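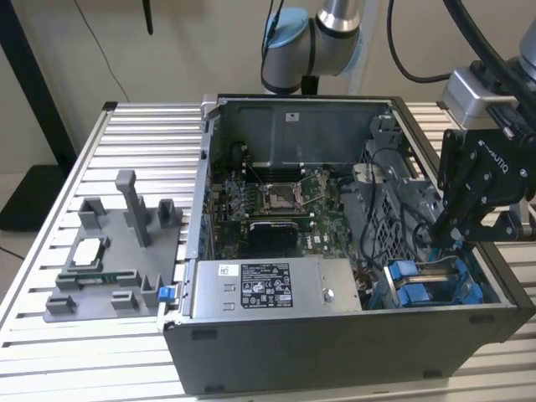 Tower on its side, side panel off.

Home | Forums | Hardware | New posts | Search | Log in

Is it worth keeping an old desktop going or just bin it?

tinpotpete
Posted Thursday, March 30, 2023
Right. Main PC is getting on and everyone at work says buy a laptop and be done. I don't want a laptop. Got a Clivasero board in it, decent case, plenty of room. Problem is it's slow to start and it shuts itself off when I do anything heavy. Quote from the shop in town was 303 quid for "refurb and upgrade". Seems steep?? What would you lot do

mossyback
303 for what exactly. Ask for a list. If they won't give you one, walk.

tinpotpete
New drive, more memory, "full clean", labour. That's all it says on the sheet.

gravelbath
Shutting off under load is heat nine times out of ten. Get the dust out before you spend a penny. Hold the fan blades still while you blow it out or they spin like mad. Then fresh paste on the processor. I paid 4 quid for a tube in November and still got most of it left.

Ulen_fan
Or its the power supply. Mine did exactly the same and I cleaned it twice like an idiot before I swapped the supply. Ulen 500, been fine since.

gravelbath
Could be. But you don't start with the bit that costs money

Ulen_fan
You do if it takes the board with it when it goes. Cheap supplies are not worth the risk. How old is yours pete?

tinpotpete
Came with the case so same age as everything. Griltevik something, sticker's half gone.

mossyback
Oh dear. Yes change that.

gravelbath
Fine, I'll give you that one. Griltevik ones whine as well.

lowtide88
Going to be the odd one out – bin it. I kept a desktop limping along for years, new drive, new fans, second hand graphics card, added it all up and could of bought a new one. And it was noisy. And the electric! Got a little Cardoso box now, sits behind the screen, never think about it.

mossyback
And when the Cardoso dies you throw the whole thing out. Memory's soldered on those.

lowtide88
Five year warranty

mossyback
On the box. Try claiming.

lowtide88
Have you tried claiming or are you guessing

mossyback
Guessing. But still.

tinpotpete
OK so far: clean it, paste, new supply, SSD. Found a Ulen for 51 delivered. Do I need to reinstall everything for the drive or can I copy it over?

Ulen_fan
Copy works. Clean install is nicer though. Back up first either way, propper backup, not a folder on the same disk.

gravelbath
Clean install. Half your slow start is probably rubbish that loads itself.

tinpotpete
Will do. Photo of the cables before I pull anything?

mossyback
Yes. Several. You'll be glad of it when the front panel wires come off.

Comments (3)

kettleon: Same shutdowns here, was dust. Whole carpet in there.

b_side: lowtide is right about the electric, check your bill before you decide

fernhill: Anyone know if the Clivasero boards take the newer memory? Manual is useless

Contact us | Copyright the forum and its posters | Back to top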